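**Illo Manipulation Group, Tretville. Research update, April 2018** (1/11)

We are pleased to share first results from our study of two-armed bagging: moving fruit between an open basket and a clear zip-top bag. The work was led by Maëlys Guillot and Evdokia Nikolaidis.

---

2/11

Thin clear film is hard for a robot to judge. It reflects light, it shows whatever lies behind it, and it changes shape with every touch. Most earlier work in our group used boxes and trays, which keep their form.

---

3/11

Our method, Prokus, treats the zipper strip as the guide. The strip is stiffer and more strongly coloured than the film, so the system estimates its curve first and plans the grasp from that curve. The rest of the bag is left out of the estimate altogether.

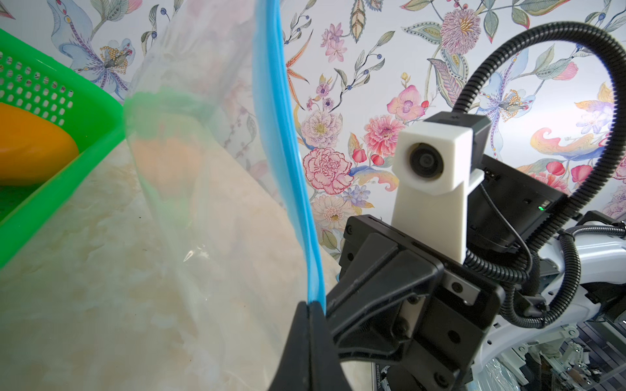 *A gripper finger holding the bag at its edge, from the wrist camera.*

---

4/11

The training set holds 323 demonstrations, all given by people guiding the two arms directly. They were recorded by Raquel Meireles and Eamon Fitzgerald. Each demonstration was checked by a second person before it was accepted.

---

5/11

The walls carry a dense floral print by design. In an early pilot against plain grey board, the strip was found too easily and the scores told us little. A patterned background gives the estimator many false edges to reject.

---

6/11

Two policies were compared. The first controls both arms together from all camera views. The second gives each arm its own policy, and the two exchange only a short message at each step.

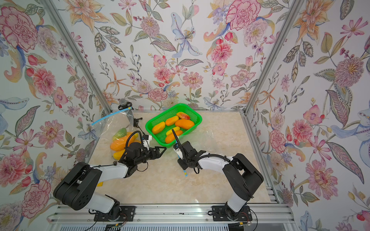

The joint policy was the stronger of the two when the arms had to work close together. With separate policies, one arm would often wait for the other, and a trial could run out of time with both grippers still.

---

7/11

Results: over 16 test trials for each policy, the joint policy completed 12. The separate policies completed fewer than half. A trial counted as complete only if no fruit was dropped outside the basket or the bag.

---

8/11

The failures deserve as much attention as the successes. The most common was a grasp that caught one layer of film when two were needed. The wrist view alone does not settle this reliably, and we do not yet have a good remedy.

---

9/11

Toy fruit was used throughout. Its shape does not change from one trial to the next, which makes comparison fair, but it does not bruise. We make no claim about fresh produce.
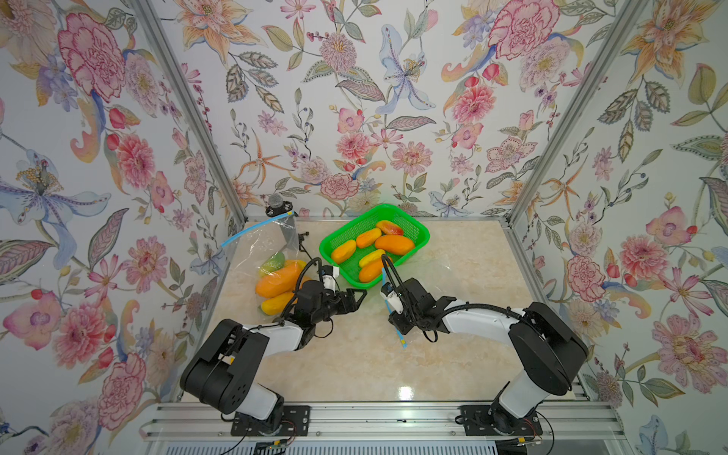
*Basket, bag and both arms, from the fixed camera.*

---

10/11

Catrin Pugh will present the work at the Toledo workshop in August. The talk will cover the strip estimator in more detail, including trials in which the strip was partly hidden by a gripper.

---

11/11

The demonstrations and the trial records will be released with the written report. Groups wishing to repeat the study are welcome to write to the Tretville office for the bench drawings. We thank our colleagues at Illo for their support.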